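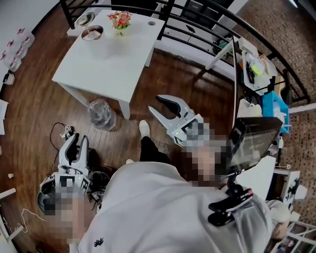

Nathalie Grewal wrote in to ask whether you can get through a whole afternoon with a pair of these without your wrists giving up, and whether a new person can learn the thing before lunch. Good questions, and pretty much the two I had in mind when I started building the kit!

## Narkance Two-Hand Recording Kit

I sell this as a full set for people who want to teach a learning system by showing it. You hold a gripper in each hand, you do the chore, and the kit records what your hands did. No robot needs to be in the building (mine lives two towns over at Trakholm and only gets the recordings once I'm happy with them).

What comes in the case:

- two hand-held grippers, left and right, gray and white
- marker plates, already mounted
- shoulder clamp with a swing arm for your own tablet
- charging cables and a spare pair of finger pads
- a printed card of starter tasks

The finger pads are ribbed on the inside, and I went through a silly number of versions before I settled on the texture. Smooth ones looked great and dropped every spoon I own. The green light on each gripper tells you it's recording – I wanted something you could catch from the corner of your eye while you're busy with a bowl.

My advice on tasks is to start boring. Put one thing into another thing, take it out, move it a little, go again. My first decent set was 783 recordings of plain tabletop work, and I learned more from that than from the fancy stuff I tried in April. Change the starting spots as you go, and walk up to the table from different sides too.

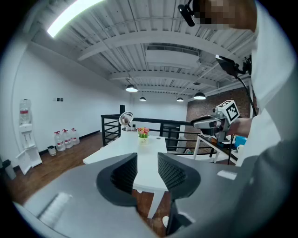
**How many recordings do I need before training is worth a try?**
For one simple task in one room, I'd go for 100 clean ones and see how it does. If you want it to hold up in other rooms, plan on 400 and spread them over several places.

**Can two people share a kit?**
Sure, and I'd encourage it. Arnel Agbayani and I trade off every session, and our hands move so differently that the recordings come out nicely mixed. Just start a new session when you swap so the files stay sorted.

**What about mistakes?**
Keep the small fumbles where you recover, toss the ones where you gave up. There's a delete button in the Simard app, and I use it a lot.

Storage is good for up to 48 sessions before you have to offload. Spare pads and plates are on the Dronow parts page, and kits ship with the straps set to medium, so loosen them first if you've got big hands like me.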